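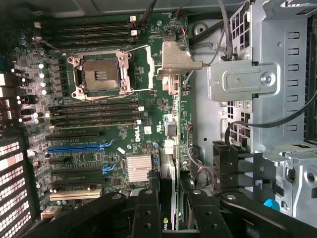 Walid Khalaf wrote back in June to say that keeping an old computer going is false economy, and that I should add up the power bill before I brag. Fair enough. I did add it up.

Posted by Grażyna Olszewski in Household, Money, Repairs

Search this blog Go

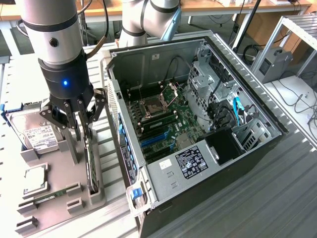 My old desktop cost me $144 used. A new one with the same storage was $600 at Plillel. The power difference came to $50 a year by my math – less if I remember to shut it down at night, and I mostly do.

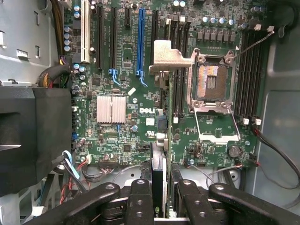 The other thing is that I know where everything is on it. Moving my mail and the tax folders last time took me two evenings, and I still lost the address book. Rattana offered to help with the next move and I may take her up on it.

So I'm keeping it through the winter. If the bill goes up again I'll look at the small ones Usik sells – they don't have room for a second drive, though.

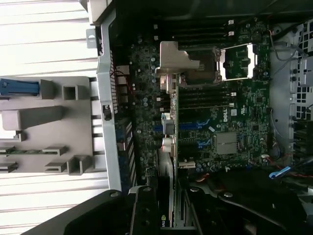 Inside a desktop tower, with the gray plastic cover off.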